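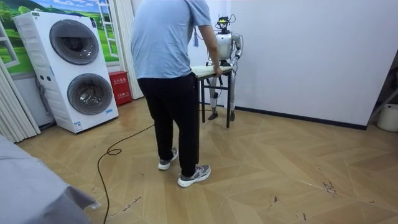 Re: Clock drift on battery-powered loggers, correction before or after resampling?

List: hydromet-loggers
Thread: 4 of 7

On the Hundham gauges we see the logger clock run slow against the server by a few seconds a day in winter and almost nothing in summer. At the moment we resample the raw stage readings to 15-minute values first, and then shift the whole series by the offset noted at each site visit. A colleague says this is the wrong order. Does it matter for daily means? And is a linear correction between visits good enough?

> We also have one site (Drumisley) where the offset at the last visit was 429 seconds, and we are not sure whether to keep the record.

Order of operations

Correct first, then resample. If you resample first, each 15-minute value has already been built from readings assigned to the wrong interval, and shifting the result afterward moves the label without moving the readings. For a daily mean on a slow river the difference will be lost in the sensor noise. For peak timing, or for anything you compare with a rain gauge on a different clock, it will not be.

The second problem with shifting a resampled series is that the shifted time stamps no longer fall on the quarter hour, so somebody downstream resamples again. Two passes of interpolation flatten the peaks. We compared both orders on one flood in the Skomis record and the double-resampled peak came out low every time, by more than the stated accuracy of the transducer.

Linear or not

A plain linear correction assumes a constant rate between two known offsets. With t as logger time, t0 and t1 as logger time at the two visits, and d0 and d1 as the offsets (server minus logger), the corrected time is

t + d0 + (d1 - d0) * (t - t0) / (t1 - t0)

Take d0 as the offset left after the clock was set at the first visit, normally zero, and d1 as the offset found at the second visit before anyone touches the clock. Mixing up "found" and "left" is the most common error in the files we receive. If your field sheet has only one box for clock offset, change the sheet.

The usual 32 kHz tuning-fork crystal has a parabolic response to temperature. It runs at its nominal rate near 25 C and slows on either side, by an amount close to 0.035 ppm per degree squared. At 0 C that gives 22 ppm slow, or 1.9 seconds a day. This fits what you describe for winter and summer. If the visits are 90 days apart and the temperature was fairly steady, linear is fine. If the interval runs from fall into deep winter, it will put too much of the drift in the early part.

Most loggers record internal temperature along with battery voltage. If yours do, compute the crystal term for each reading, accumulate it over the interval, and scale the total so that it matches d1 - d0. Keep the scale factor. Values near 1 mean the model holds. A value far from 1 means something other than temperature is involved - most often a reset, or a clock set by hand without a note.

The Drumisley offset

At 1.9 seconds a day you would need more than 225 days at freezing to reach 429 seconds. Check the visit dates before anything else. If the interval was shorter than that, I would not spread the offset over it. Look for a step:

1. Plot battery voltage against logger time and look for a dropout.
2. Check the record counter for gaps or repeats. Some firmware restarts the clock from the last stored value after a brownout, and the time spent without power is then missing from the clock.
3. Compare the stage with the nearest gauge by cross-correlation in moving windows. A step in the best lag gives you the date, at least when the river is moving.

If you find a step, split the interval there and correct each part separately. If you do not, keep the record, flag it as timing suspect, and leave it out of travel-time work. The daily means are still usable.

What to store

Keep the raw logger time in its own column and never overwrite it. Ours is an integer count of seconds in UTC, with the corrected time next to it and a correction ID pointing to a small table of t0, t1, d0, d1 and method. That table has 670 rows now and is the most useful file we have. Local time belongs in the reports only.

Does your server take its time from NTP, or is it set some other way? If it is free-running, all of the offsets above are relative to a second drifting clock.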